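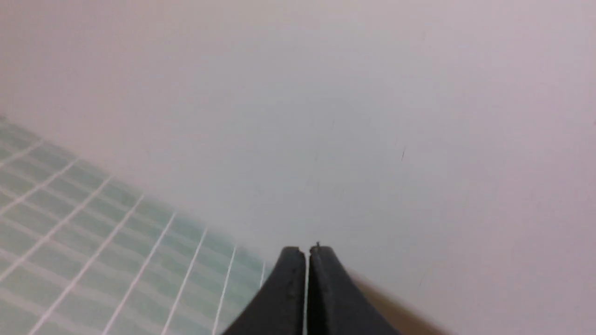

Vollmont Bindery: Frequently Asked Questions

We run bookbinding and paper classes upstairs, above Petside, and do repairs downstairs when the stairs allow. Most of what people ring to ask is answered somewhere on this page. The rest is mostly about parking, and that's here too.

Bookings

How much is the beginner course?
It's $179 for four evenings. That covers tuition, paper, board, thread, glue and a biscuit of reasonable quality. You take home three finished books and usually a fourth that you'd prefer not to discuss.

Do I need any experience?
No. If you can thread a needle you're ahead of some of our regulars. If you can't, we own a needle threader, and no one will look.

When does the next course start?
Tue 19 October, 6.30 pm. Doors open at 6.15. Please don't come at half past five and stand at the street door looking wounded, as the buzzer rings in Petside and they have enough to deal with at closing time.

Can I join after the first week?
Sorry, no. Week one is folding and sewing, and everything after it assumes there's something folded and sewn in front of you.

What if I have to cancel?
Up to seven days out you'll get the lot back. After that we'll move you to another course once, free of charge. After that we start to suspect you don't really want to make a book.

Can I bring my child?
Twelve and up are welcome with an adult who's also enrolled. Under twelves have their own Saturday mornings in the school holidays, with blunter tools and considerably more marbling.

Do you do gift vouchers?
Yes, in any amount, valid for three years. They come on a folded card made here. If the fold is slightly off, it's from the Saturday group and you should treasure it.

Materials

What should I bring?
An apron, or a shirt you've stopped caring about. Reading glasses if you own them. Everything else is at your place when you arrive. If you have a favourite bone folder, bring that as well, but write your name on it, because they all look alike by nine o'clock.

Which glue do you use?
PVA for most things and wheat paste for repairs. We tried Cerau, a quick-grab adhesive that came very well recommended, and it grabbed quickly. It grabbed the covers, the pressing boards and one sleeve. We've gone back to PVA.

Can I use my own paper?
By all means. Check the grain first. Fold a sheet gently one way, then the other, and whichever fold gives less argument is the one that runs with the grain. It needs to run parallel to the spine. Get this wrong and your book will open like a startled oyster for the rest of its life.

Where do you get the speckled endpapers?
They're Lūse, in the oat colour. We buy by the ream and sell single sheets at the counter. The supplier has stopped making the blue. We know. We've written to them. Several of you have also written to them, and they've asked us to pass on that the message has been received.

My cover warped overnight. Is it ruined?
Probably not. Board bends towards whichever side was pasted last, and often settles once the inside is lined. Put it under weight for two days - a couple of bricks wrapped in cloth, or the sort of cookbook you're given for Christmas. If it's still curled on the third day, bring it in and we'll have a look.

How do I look after a cutting mat?
Keep it flat and out of the sun, and never rest a hot cup on it. A mat left on the back seat of a car in January will come out shaped like the back seat. Wash it with cool water and a drop of dish soap, and pick the paper fibres out of the cuts with a white eraser. Replace it when your blade starts following old lines instead of new ones.
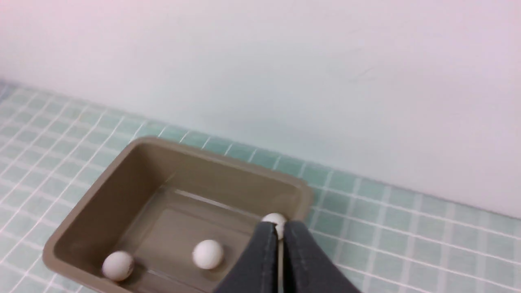

Repairs

Do you repair old books?
Yes, within limits. We re-back, re-case, mend torn pages and sew in loose sections. We don't restore leather, remove smells or adjudicate between siblings as to who was promised the family Bible.

How much will mine cost?
We can't tell over the phone, however well you describe it. Bring it in and we'll quote on the spot. A simple re-casing starts at $95. The dearest job we've done was $1,174, for an atlas that had been kept under a laundry trough since before anyone in the family could remember, and the owner had the quote in writing before we touched a page.

How long does it take?
Six to eight weeks. It gets longer from June, when half the town decides that winter is the time to fix Nan's recipe book. If you need it for a funeral or a wedding, say so and we'll do our best.

I've already mended it with sticky tape. Should I tell you?
We'll know. Please leave the tape where it is. Pulling it off takes the print with it, and then we have two problems, one of which is in your bin.

Is my book worth anything?
We don't do valuations. An old book with a broken spine is generally worth whatever it was worth to the person who broke it by reading it.

Will you bind my thesis?
Yes. Cloth, with gold or silver lettering, two weeks' notice. Thickest so far is 436 leaves, and we'd be happy for that record to stand. Check the spelling of your title before you send it through. We stamp what we're given.

Getting here

Where do I park?
There's a gravel area behind the building. The four bays nearest the ramp belong to Petside until 5.30 pm and they do mind. After that it's anyone's. The street out the front is one hour until six, and the parking inspector is very keen.

Is there a lift?
No, and we're sorry about it. There are 19 stairs with a rail on the left going up. If stairs are a problem, ring us before booking, as we run a small daytime class in the ground floor room each term and can usually make space.

Why can I hear barking?
Petside does grooming until seven on some evenings. You stop noticing by week two, apart from the beagle.

Can I leave my dog with them while I'm in class?
You'd have to ask them. We understand the answer depends a good deal on the dog.

Is there anywhere to eat nearby?
The bakery shuts at four. The fish and chip shop on the corner stays open until eight, and we do ask that you eat before you come up and wash your hands twice. Grease goes through Lūse paper in seconds and stays there.

How do I get in touch?
Ring during shop hours, Wednesday to Saturday, ten till four. If we don't pick up, someone has both hands in paste - leave a message and we'll call back the same day.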